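The Town Where the Laundry Still Goes Out Together
29/09/2019

In Skellov the water for washing was never in the house. It was at the bottom of the hill, in a long stone basin with a roof over it, and every family carried its linen down the 141 steps and then carried it up again, heavier. The last public washing there took place when I was already a grown person, so I cannot pretend that it belongs to the ancient times.

I came to the town in July to write about its bridge. The bridge was closed for repairs, and the woman in the bakery told me to look at the wash house instead. I stayed nine days.

The building is low and a little dark. The edge of the basin is worn in shallow curves, one next to another, where generations of arms have rubbed. Each family had its curve. If you took the place of another family, you heard about it for many weeks. The best places were near the inlet, where the water came clean from the spring, and the worst were at the far end, where you washed in what your neighbors had already finished with. New brides started at the far end.

Soap was made at home until the Corkgate company opened a shop by the station. The older women did not trust it. It smelled of lemon, they told me, and linen should smell of nothing. They still speak of Corkgate with a certain coldness, although the shop has been a bank for a long time.

At its largest, Skellov had some 1000 inhabitants. Now there are 600, and almost every home has a machine. The wash house was going to be turned into a garage. What saved it was the Sarilow, the small river festival which had been forgotten for 50 years and was brought back by the school. On the first morning of the festival the families bring down their sheets, wash them in the basin and hang them on ropes across the main street, from window to window. You walk under them to reach the square. When there is wind, it is like walking inside a ship.

I asked if the sheets are really dirty. This question was considered rude. One lady answered me that a clean sheet can always be cleaner, and gave me one end of hers to twist.

Twisting is the part that a visitor does badly. Two people hold the cloth and turn in opposite directions, and the stronger one must wait for the weaker one. My partner waited for me a great deal. Afterward we sat in the Mwakalinga, the café behind the church, where they serve coffee with a slice of cold plum cake, and my hands were shaking so much that I had to hold the cup with both.

Folding is done at home, on the bed, with the door open so that people may come in and talk. For sheets there is a strict local way, first in length and then in three. For shirts everybody has a different method and believes that the others are wrong. I heard an argument about sleeves which lasted longer than the dinner.

By the last evening of the festival the ropes are taken in and the street looks too wide. The children keep the clothespins, which they use as money until the school begins. I was given four of them, a good sum, and I spent two on a ride in a wheelbarrow.
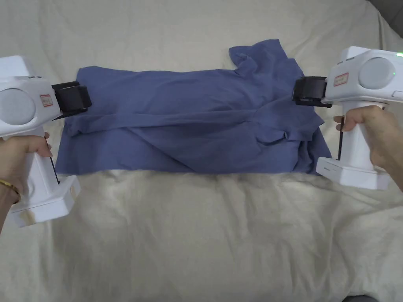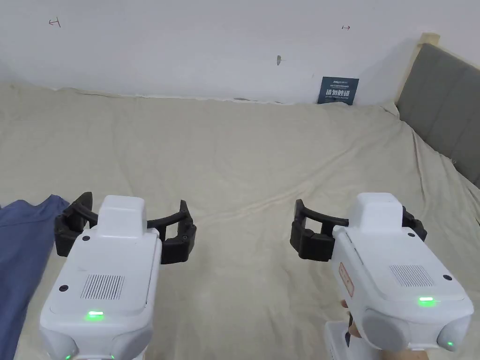 Folding day at home: a blue garment on the bed (first picture), and the sheet, still with its wrinkles (second picture).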